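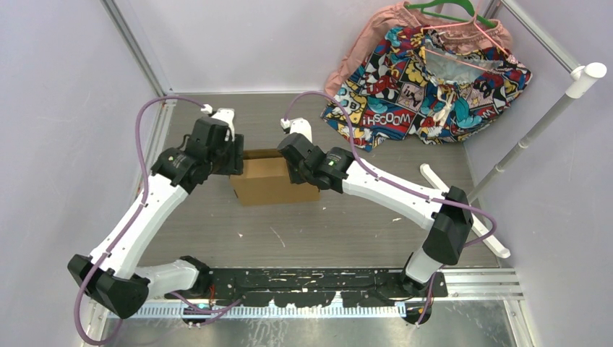 An open cardboard box.

Home Catalogue Authors Trade Rights Help

Help > Reading groups and libraries > Novel sets FAQ

Novel sets: frequently asked questions

Last revised September 10, 2019

These answers cover the loan and sale of multiple-copy fiction sets from Jomeck Books. Single-copy orders placed through a bookshop are covered by that shop's own terms.

What is a novel set?

A set is a group of copies of one novel in one edition, supplied together under a single set number. All copies in a set have the same ISBN and the same page numbering, so that page references made in a discussion apply to every copy. Each set includes one printed reading guide. The guide may be photocopied for members of the group that has the set on loan, but may not be posted on a public website.

How many copies are in a set?

Standard sets contain 12 copies. Small sets contain eight. The size is given in the last column of the set list. We do not split standard sets or combine two small sets under one loan, as the editions may differ.

Which titles are available?

The current list has 832 novels. It includes all fiction in print under the Jomeck and Endden imprints, and part of the Bisht translation series. Short story collections are listed separately. Poetry is not supplied in sets.

A title is taken off the list when the edition goes out of print and fewer than eight clean copies remain. Loans already confirmed for that title are honoured.

What is the difference between Jomeck and Endden?

Jomeck publishes new fiction in hardback and trade paperback. Endden publishes the small-format paperback, normally in October of the year after the first edition. The text is the same apart from corrections, but the page numbering is different. If some members of your group already own a copy, check the imprint on the spine before you choose a set.

Can we ask for a large-print edition?

Large-print sets are available for titles marked LP in the list. They are set in a larger typeface and run to more pages, and are therefore usually bound as two volumes. Both volumes count as one copy. An LP set and a standard set of the same novel can be borrowed together if both are free, but the reading guide refers only to the page numbers of the standard edition. Chapter references are the same in both.

Are audiobooks or ebooks included?

Audio and ebook licences are sold to individual readers and to libraries, and are not part of a set. Libraries that hold an audio licence may lend the recording to members of a group in the normal way. The recording of a novel may be abridged. Abridged recordings are marked A in the catalogue and are not recommended where the group intends to discuss a subplot in detail.

How do we register a group?

Complete form RG with the name of the group, one named contact and one delivery address. The address must be one where a parcel can be signed for during the day. Registration is confirmed by email and does not expire. If the contact changes, send a new form and quote the existing group number. Loans cannot be transferred between contacts by telephone. 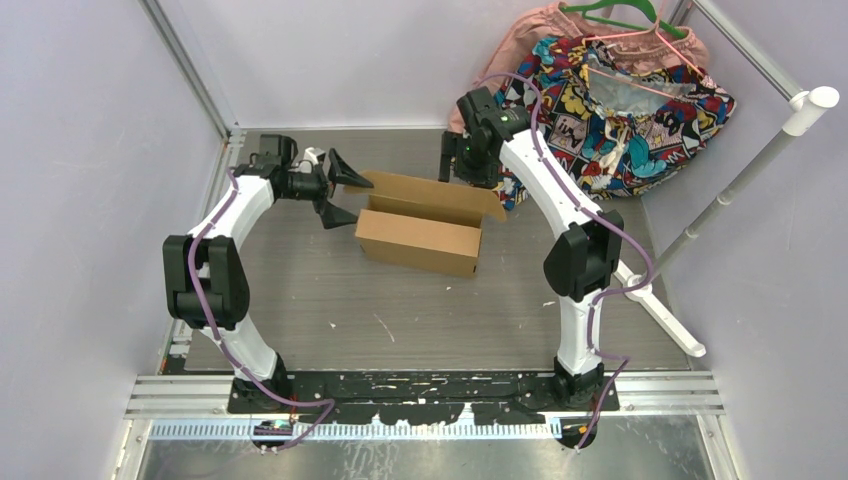
How long is the loan period?

The loan period is some 12 weeks from the date of dispatch, and the exact return date is printed on the delivery note. One renewal is possible if no other group has reserved the title. Renewals should be requested before the return date. A request made after it is treated as a late return, and the set may already have been promised elsewhere.

What does a loan cost?

The loan charge covers outward carriage. The group pays for the return. Charges for each set size are shown on the order form and are the same for all titles, including translations. Public libraries with a trade account may have charges added to their monthly statement. We do not accept cash or book tokens.

What happens if a copy is lost or damaged?

Report it when you return the set. Lost copies are charged at the price of the current paperback. Light wear, pencil marks and creased spines are accepted. Ink, missing pages and water damage are treated as a loss. Please do not buy a replacement yourselves: a reprint may have a different cover or a corrected text, and sets are kept uniform.

How should returns be sent?

Include the return slip, with the set number written on it, and place it on top of the copies. Do not use loose paper filling. Sets returned without a slip cannot be matched to a group and remain on loan in our records until they are traced. Keep proof of posting until you receive the email that closes the loan.

Who writes the reading guides?

Guides are prepared in the editorial department. The series editor is Fionnuala Duggan. Guides to the Bisht translations are written by Ivan Antoniuk and include a note on names and forms of address. Every guide has a plot outline, a list of characters, and questions for discussion. The plot outline gives away the ending and is printed on the last page for that purpose.

Groups may send corrections to a guide by email. Please give the guide number and the page. Corrections are made at the next printing.

Do your authors visit reading groups?

Requests are passed to the author or to the author's agent. A visit is arranged between the group and the author, and any fee is a matter for them. Jomeck does not pay travel costs. Authors with a new novel due are often unavailable in October.

May we record or quote from the novel in a podcast?

Short quotations for the purpose of criticism or review do not normally need permission, provided that the author and title are named. Reading a full chapter aloud in a public recording does need permission. Apply to the rights department, stating the passage, its length and where the recording will appear. For translated novels the translator must also be named.

Can we buy a set outright?

Sets can be bought by registered groups, schools and libraries. Bought sets are supplied new and the reading guide is included. Orders are fulfilled by Bemach, our distributor, and appear under that name on the invoice. Bought sets may be returned for credit only if the order was supplied incorrectly.

We would like to suggest a novel for the list.

Suggestions for titles already published by us may be made on form RG2. Novels from other publishers cannot be added.

Shares 12 Comments 2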